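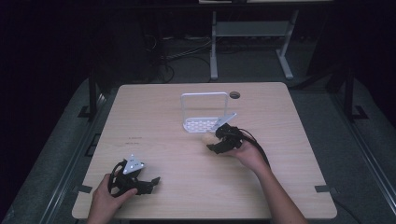
Dish rack task, both hand grippers in use

How do I trim the start and end of demos without hurting the set?

Posted by gallik_user in Data Collection, 29 September 2026

We are collecting two-handed demos for a learning system with a pair of hand-held grippers. The task is simple: pick up a small object and put it in a dish rack on the table. So far we have 737 demos, all recorded with Listix and stored one file each.

Every file has dead time at both ends. The person presses record, gets their hands into place, does the task, then holds still until the recording stops. The worst files have 19 seconds of nothing before the first real move. I trained on a part of the set as it is, and the policy sits over the table and doesn't start. I want to cut the dead time, but I don't want to do it by hand and I don't want to cut into the reach. Is there a normal way to do this? Also, should I throw out files where the left gripper never does anything?

tablegrain

Trim on motion. Take the speed of each gripper from the pose track, smooth it a little, and find the first point where either one goes over a low limit and stays over it. Back up a short way from there and cut. Do the same from the other end. Use either gripper and not both, or you will lose demos where one hand waits.

Jaw width needs its own check. Wrist views at the start of a demo often look the same whether the person is ready or still waiting, so don't try to find the start from the pictures alone.
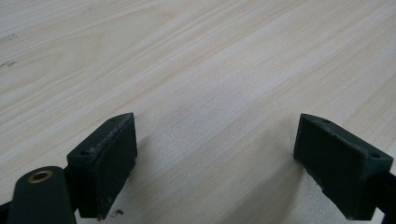 Dead time is hard to label by eye for that reason. A view like this one, with the jaws wide open over bare wood and nothing between the pads, could be the wait before the reach, the reach itself, or the moment after a release. You need the frames on either side plus the pose and the jaw width to tell which. If your policy gets a lot of views like it paired with "don't move", it learns to stay put, and that sounds like what you have.

On the left gripper: keep those files. Holding still while the other hand works is part of the task. I would only drop a file if the tracking on that side was lost, and you can find those by looking for jumps in the pose.

Save the cut points in a separate table and leave the raw files alone. We changed our limit 4 times before we were happy with it, and each time it was just a matter of running the script again.

billex_fan

just cut 2 seconds off each end, works fine for us

tablegrain

A fixed cut won't help with the files that have 19 seconds at the front, and it may take the release off the end of the short ones.

chettiar_lab

Agree with trimming on motion. One thing to add – check that the clocks on the two grippers match before you do it. We had a set where one side ran late, and the trim looked right for the right hand and wrong for the left. A quick test is to tap the two grippers together at the start of a session and compare the bump in both tracks.

After trimming, sort by length and watch the shortest files. In our last set 22 of them turned out to be false starts where the person stopped and began again in a new file. Those we removed.

gallik_user

Thanks. I ran the motion trim and the lengths look much more even. I'm keeping the files with a still left hand for now. The clock test is next, and I'll retrain after that.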